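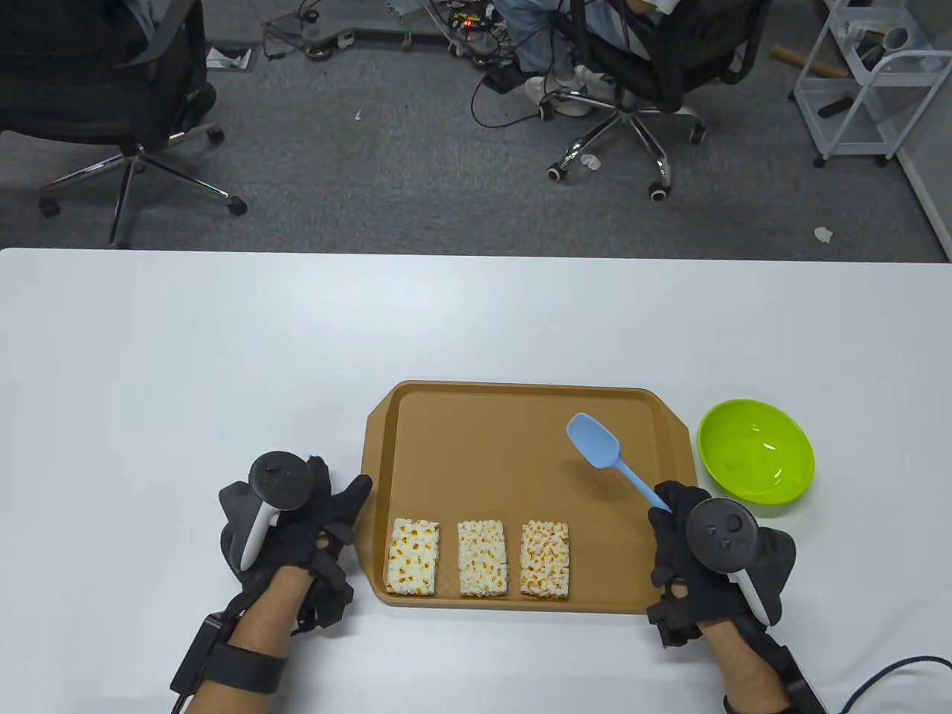

4. Earn-out clauses and the duty to run the business

Few parts of a share purchase agreement are as rewarding to read closely as the earn-out. The buyer pays part of the price at completion and promises the rest if the company meets a target later on. Everything interesting happens in between, when the buyer holds the keys and the seller is still waiting for money. We were delighted by how much variety the contracts show on this point.

Our collection holds 1,422 private sale agreements, of which 134 contain an earn-out tied to revenue or profit. We read each of these in full and recorded what the buyer had agreed to do, or to refrain from doing, while the earn-out ran. The coding was finished in June.

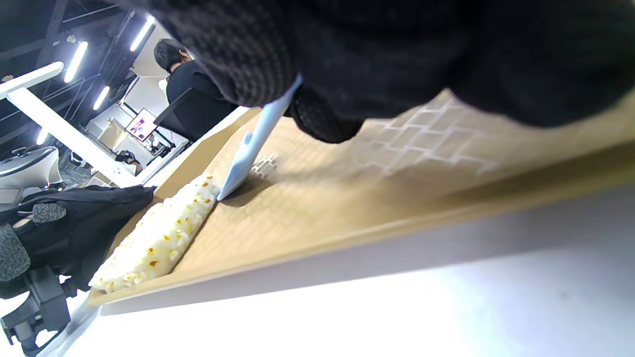

The first finding concerns the wording of the buyer's promise. Many agreements say only that the buyer will not act in bad faith to reduce the payment. Others go much further and require the business to be run "in the ordinary course", a phrase that sounds safe until the buyer wants to merge two sales teams. The Drollum agreement is a lovely case. Its drafters listed the decisions that needed the seller's consent, among them changes to pricing and the transfer of key staff, and left everything else to the buyer. A court asked to apply such a list has a far easier job than one asked what "ordinary" meant on the day of signing.

4.1 Accounting terms

Profit targets bring their own puzzles. In the sale of Brillwood, the agreement fixed the accounting policies in a schedule and said they would prevail over the buyer's group policies for as long as the earn-out lasted. The Tsuji agreement took the opposite route and used group policies from the first day, with an adjustment for head office charges. Both work well on paper. The Tsuji approach saves the cost of keeping a second set of books, though it does ask the seller to trust rules it has never applied.

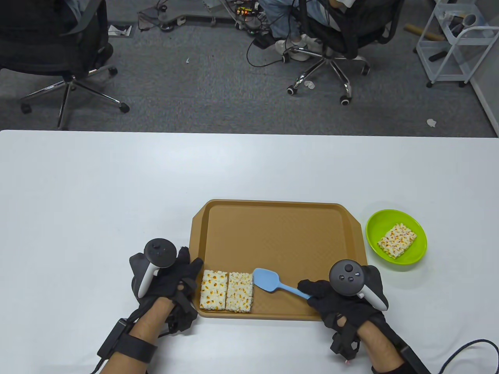 We were especially pleased to find 20 agreements with an acceleration clause, under which the full amount falls due if the buyer sells the company on or closes its main line of trade. Drukutmont is the most generous to the seller: even a change of control of the buyer itself sets the clause off. How far such a term might be struck down as a penalty is a fascinating question, and we return to it in Section 5. 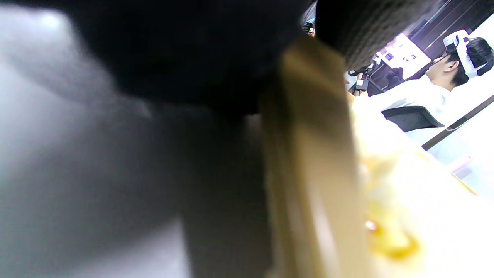

Figure 2. Tan strip at very close range, with a dark, blurred mass to its left.

4.2 Resolving disputes

Most of the agreements send disagreements over the figures to an independent accountant and leave questions of conduct to the courts. The line between the two is hard to draw, and the better drafted clauses say who decides on which side of it a complaint falls.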